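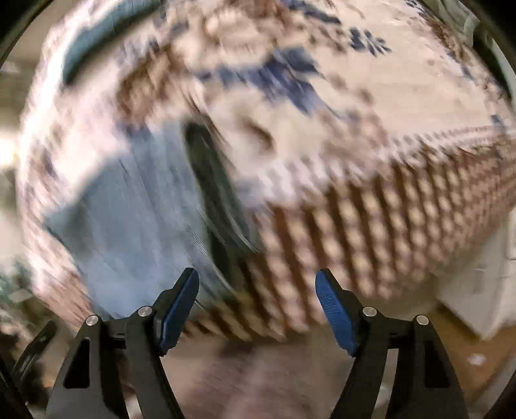 Where the bedding work has got to

Hi Catriona, and hello to whoever else at Nurnlow reads these. You asked for the plain version this time, so I've kept the tables for the appendix and I'll just tell you how it's going. The short answer is that we're a bit behind on the number of demonstrations, ahead on the motion blur question, and I've changed my mind on one thing I was very sure of in the last report.

What we've been recording

All the recording this period was with the hand-held gripper, in ordinary bedrooms, on quilts and duvets and whatever else was on the bed. The plan called for 500 usable demonstrations by the end of August. We have 402. The missing ones are mostly from the two houses where we couldn't get back in when we'd hoped to, and I'd rather wait for those than fill up on more from the lab, where we've only got the same old covers and the policy already knows them far too well.

Patterned fabric has been the real work. You get flowers running into lattice running into a plain border, and once the gripper swings across all that quickly the background turns into streaks while the fingers stay perfectly sharp. A person looking at one of those frames can still guess which way the cloth is going. Our tracker couldn't, and for most of the winter it was quietly making things up.

The blur result

This is the part I'm pleased with! In the first proposal I said we'd throw blurred frames out. We had a sharpness score, a cut-off, the lot. Stavros never liked it, and in May he went ahead and trained two versions side by side, one with the filter and one that kept every frame and was told how fast the gripper was moving at that moment.

The version that kept everything did better on the fold task and a good deal better on the quick pull where you straighten the top edge. We ran 30 trials of each on the arm, same quilt, same starting mess (as near as we could make it). The filtered version kept losing its place in the middle of the fast bit, which makes sense when you think that we'd cut nearly all the fast bits out of its training. I feel a little silly. The streaks do carry some information on direction, and the speed signal seems to be what lets the model use it.

A few cautions before this ends up on a slide. It's one arm and one kind of gripper. On plain white sheets the gap between the two versions was small enough that I wouldn't claim anything. And we don't yet know how much of the gain comes from the speed signal and how much from simply having more frames, so Stavros is running a third version with all the frames and no speed. I should have that on Monday week.

Things that went badly

The automatic labelling for open and closed grip was wrong far more often than I told you last time. It was reading a thin hem as "nothing held". We went back over 360 recordings by hand and it ate the better part of three weeks – boring, but the labels are good now and I trust them.

We also had the clock on the gripper drifting against the camera. It's a tiny amount, but when you're feeding in speed for each frame a tiny amount matters. Fixed in the Wultia software since June, and the older recordings have been shifted to match.

Money and time

Spending is on track. I'd like to move the leftover travel money across to storage, if that's all right with you, as keeping all the blurred frames means we're keeping a lot more of everything. No change to the total.

What's next

Finish the last two houses. Get the third version done and write the whole comparison up properly. Then start on fitted sheets, which I've been putting off and which Stavros keeps bringing up at lunch. If you'd like to come and watch some trials, afternoons are best, the arm is usually behaving itself by then.

Cheers, and call if any of this is unclear.

Contact the Orka project office | © Orka Soft Goods Group | Back to top

3 comments | 11 shares

Related reports
Choosing a sharpness cut-off for hand-held recordings
Alemayehu towel set: notes on the second release
Grip labels and thin hems
Orka spring update to Nurnlow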